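Questions We Hear a Lot at the Nundano Model Ship Club

14 comments · 16 shares

Do I need any experience to join?

Not a bit. Plenty of our members had never glued two sticks together before they came through the door, and a few of us (I'm looking at myself, I suppose) still manage to glue our fingers now and then. Bring whatever you have, even if it's a half-finished kit from your uncle's attic, and we'll find you a seat.

What does it cost?

Dues are $20 a season, and that covers coffee, shared tools and the lending shelf. Your first two evenings are free, so please do come and poke around before you decide anything.

Which kit should I start with?

Something small with one mast! I know the big three-masters are tempting, and I bought one myself with 200 little brass pins in the box and didn't finish it until my daughter was out of school. A fishing boat or a plain sloop will teach you planking and simple rigging, and you'll have it done by spring if you start in October.

Can you repair a ship I inherited?

Very often, yes. Loose rigging is the usual trouble, and it's slow work but pleasant enough. Orvokki Oksanen looks after our repair evenings and she'd like you to send a note first, with the length of the hull and a word or two on what's broken. Please don't pull off any loose threads before she has seen it — they show her how the old lines ran.

How should I dust the sails and rigging?

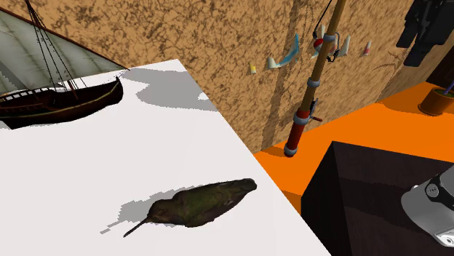

A soft, dry makeup brush is best, and you'll want to start at the top of the mast and work your way down to the deck. Hold the brush lightly and go along each line, never across it. Skip the canned air, which can snap old thread, and keep furniture polish well away from everything. Twice a year is plenty if the model lives in a case.

Where should I keep it?

Away from sunny windows and heaters, mostly. Mine sits in the hallway, where the cat has so far shown no interest.

Related
Making a Simple Display Case
Tying Ratlines Without Tears
Notes from the Okard Harbor Show

Contact the club · © Nundano Model Ship Club · Back to top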